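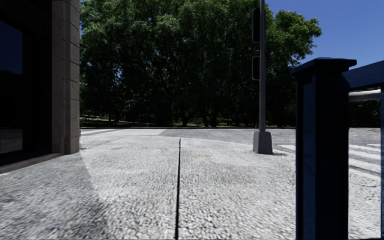

4.2 Public appeals and the second wave of tips

When a driver leaves the place where a person has been hurt, the first day or two of an investigation tends to run on whatever the officers can gather themselves, and only after that does the public begin to matter very much. We were curious about what happens later still, when a case has gone quiet and the police put out a fresh appeal, and so we went back through the paper files of the Kurcombe and Berkby departments with a good deal of help (and patience!) from their records staff.

The two departments gave us 610 closed and open hit-and-run files. Of these, 184 had at least one renewed appeal, by which we mean any public notice issued more than 30 days after the crash that held something the first notice did not, such as a vehicle color, a partial plate, or a stretch of video. Together the files held 2,840 tips from the public, and 435 of those came in during the two weeks after a renewed appeal. Figure 3 shows a simulated street.

What struck us first, reading through the later tips, was how many came from people who had known something all along and had simply not thought it worth a phone call. A neighbor had noticed a car kept under a cover for weeks. A body shop clerk remembered a customer who wanted to pay cash for a headlight. Ahuja, in an earlier study of burglary appeals, called these "held" tips, and we have kept the word, although our coders took it a little more broadly and counted second-hand accounts as well.

We should say that the tips were coded by hand, using the Grukus scheme, and that the coders did not always agree on what made a tip useful. Ostap Antoniuk went through every disputed one in June and settled it by the written rules, which are given in full in the appendix. Even so, a tip that looked like nothing to us may have meant a great deal to the detective who took the call, and the files do not always tell us which. We therefore treat the coding as a fair guide to what was said, and a weaker one to what it was worth.

Figure 3. Simulated street with pavement, trees, and a railing.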